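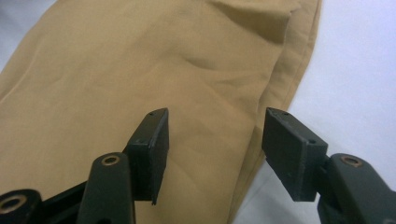
The Landeg pair has been on loan to us from Clamari since July, and I promised the list a write-up before the loan ends. The kit is two hand-held grippers, the cables, and a bag of spare pads. It costs $3000 without the recording software. My main concern going in was the linkage, because our old Druvex set got sloppy at the pivots. The Landeg has brass-colored rings in the pivot holes on the arms, and so far I feel no play in them. The pads are a separate block with small screw holes along the top, and changing one takes me 5 minutes with the right driver. The driver is not in the kit.

We have logged 1509 grasps, nearly all on soft goods. Picking up a single fold works well if you come in with the pads straight up and close slowly. Close fast and the cloth gets pushed out ahead of the pads.

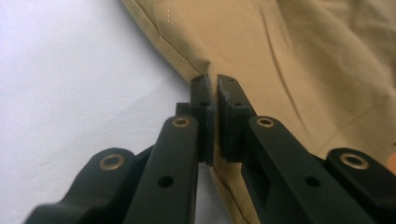

On January 15, 2022, Cledwyn Kneath wrote:

> Has anyone tried these on thin material? We looked at
> the Landeg and the Urach and could not tell from the
> spec sheets which one closes more evenly. The Urach
> is cheaper, but the pads are glued on. Also, how bad is
> the cable? Our people work with both hands for a
> couple of hours at a stretch.
>
> Cledwyn

On thin material: the tips come together evenly on both of ours. The pad faces are another matter. They scuff at the corners, and a scuffed corner will snag a loose thread. I would order 20 spares with the kit and not wait.

On the cable: it is thin and light, but it comes off the top of the gripper and has to go somewhere. We let it run across the board and down past the sleeve. It is fine for short tasks. For two hours I would want a clip at the elbow.

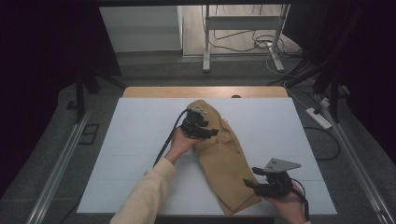

Both grippers at the white board, left gripper holding, right gripper not gripping.

I have not used the Urach myself, so I can't compare the two. Mārtiņš Vasiliauskas had one last year and may still have his notes.

The job we care most about is hems and corners. A stitched corner gives the pads something thick to hold, and the Landeg is good at that – better than on flat cloth.

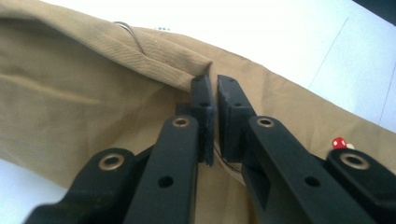 Heledd Howells asked off list whether the pads can be bought in a softer grade. I put that to Clamari and they said there is one grade only for now. She also wanted to know if the left and right units can be swapped. They can, but you have to calibrate again.

The loan goes back at the end of the month. If you want me to try a particular fabric before then, send it to Sherif Slaoui at the lab address and put my name on the package.

Myfanwy Eynon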